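Cuaderno de taller, domingo 1 de diciembre

Carrera solidaria Castaño. Preparación de los chips y del cronometraje. Escribo esto para mí y para Nidia, que continúa el martes.

Ayer pegamos los chips en los dorsales. Tenemos 127 inscritos confirmados y 30 dorsales de reserva, todos ya numerados. Los de reserva están en la caja gris con tapa, no en el sobre. En junio los pusimos en el sobre y perdimos media mañana buscándolos.

Prueba 1: alfombra de salida con el lector Billow, antena a la altura de la rodilla. Pasé caminando con 8 dorsales en la mano y leyó siete. El que faltó era el 56. Lo pasé otra vez solo y lo leyó bien, así que pienso que un chip tapaba al otro. Repetir con personas, cada una con su dorsal en el pecho. 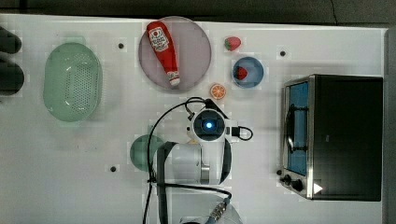
Mesa blanca: plato, bote de ketchup y escurridor verde.

Prueba 2: la misma alfombra, pero corriendo. Aníbal Pacheco corrió cuatro veces y yo dos. Todas las lecturas entraron. La hora del lector va dos segundos adelantada respecto al portátil. He sincronizado los dos, pero hay que mirarlo otra vez el día de la carrera, antes de abrir la salida infantil.

Sobre el recorrido: el desvío por el camino de Skenthorpe queda confirmado. La distancia cambia poco y no hace falta mover la meta. Falta una flecha en el segundo cruce, donde el año pasado varios corredores siguieron recto. Yo pondría dos flechas, una antes del cruce y otra en el mismo cruce. 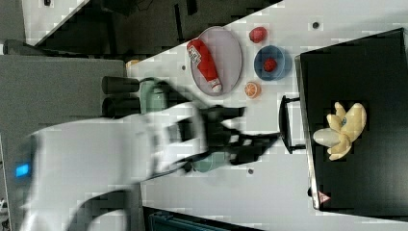 La hoja de cálculo de Tikby exporta las categorías con un espacio al final del nombre, y por eso el programa de resultados hacía dos grupos de "Veteranos A ". Lo corregí a mano. Nidia, si importas la lista de nuevo, tienes que borrar el espacio otra vez. No encontré cómo evitarlo desde la configuración.

Baterías: la del lector duró toda la tarde y quedó a mitad. La del reloj de meta no la cargué bien, el conector está flojo. Pedir otro cable.

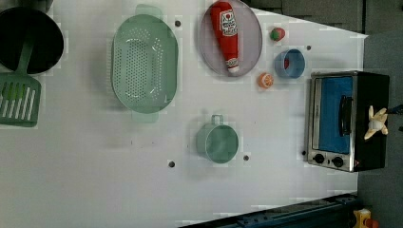

Instrucciones para los corredores: he escrito un borrador de una página. Dice dónde recoger el dorsal, que no se debe doblar el chip y que hay que devolverlo en meta. Quité el párrafo del guardarropa hasta saber si nos dejan usar el gimnasio.

Pendiente:
- cable del reloj
- flechas del segundo cruce
- prueba con dorsales en el pecho
- preguntar por el gimnasio

Comentarios (3)

Nidia Paucar
Visto. Lo del espacio me pasó también con los clubes, no solamente con las categorías. El martes lo reviso todo.

Aníbal Pacheco
El cable lo tengo yo en casa, no compréis otro. Y para la próxima prueba que corra alguien más joven, por favor.

Nidia Paucar
Gimnasio: me contestan el miércoles. ¿Las flechas son las amarillas o las nuevas?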